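Finishing a butcher-block top with hardwax oil

I moved the bench top to an oil finish in August after two years of fighting the polyurethane that came on it. The poly did its job until it got a scratch through it. After that, water went in at the scratch and spread under the film, and the wood turned gray in a patch the size of a saucer. A film finish can't be spot repaired in any way I have been happy with. An oil finish can.

**Stripping**

I used a card scraper for the film and a random orbit sander for everything after it. Heat and chemical stripper both work, but stripper gets into the glue lines between the strips and I did not want to find out later what it does to the glue.

Grit sequence was 80, 120, 150. Stop there. The Folletix data sheet asks for 150 as the final grit on hard maple and beech, and going finer closes the surface enough that the oil takes unevenly. I sanded a test board to 220 and the difference in color was easy to see from across the room. The 220 side was paler and felt drier.

Vacuum, wipe with a barely damp cloth to raise the grain, let it dry overnight, and knock it back by hand with used 150.

**First coat**

Folletix is thick. It needs stirring from the bottom of the can, since the wax settles. I put a small amount on a white nylon pad and worked it in with the grain, one section at a time, then left it for fifteen minutes and buffed off everything that would come off. Most bad results I have seen with this product are from too much left on the surface. It stays tacky for days and picks up lint.

End grain takes far more than face grain. I gave both ends two extra passes while they were still drinking it.

Rags with oil on them can self-heat. Lay them flat outdoors or put them in a bucket of water with a lid.

**Second coat**

Wait 24 hours, longer if the room is below 65 degrees. I did a light scuff with a gray pad, wiped off the dust, and used much less oil than the first time. Two coats are enough on a bench. A third mostly sits on top and gets shiny where hands touch it.

For comparison I finished an offcut with Durside, a thinner oil with no wax in it. It goes on faster and smells less. After a month a coffee ring stayed visible on the Durside piece and wiped off the Folletix piece. The Durside color is nicer, slightly less yellow.
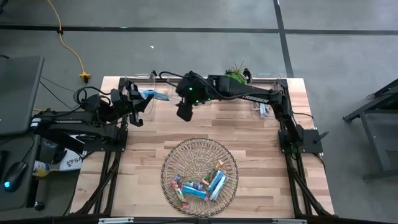
Cure is slower than drying. The surface can take light use after two days, but I kept liquids off for two weeks and did not put rubber feet on it in that time. Rubber can mark an oil finish that is still soft, and the marks go deeper than you would expect.

For maintenance I go over it once a year with a thin coat, no sanding. Stains get local treatment: 150 by hand, feathered out past the stain, then oil on that area and a buff. The patch looks dull for a day and then matches. Clean with water and a little dish soap. Anything with ammonia will strip the wax.

Still to do is the underside, which got one coat and should have had two to match the top.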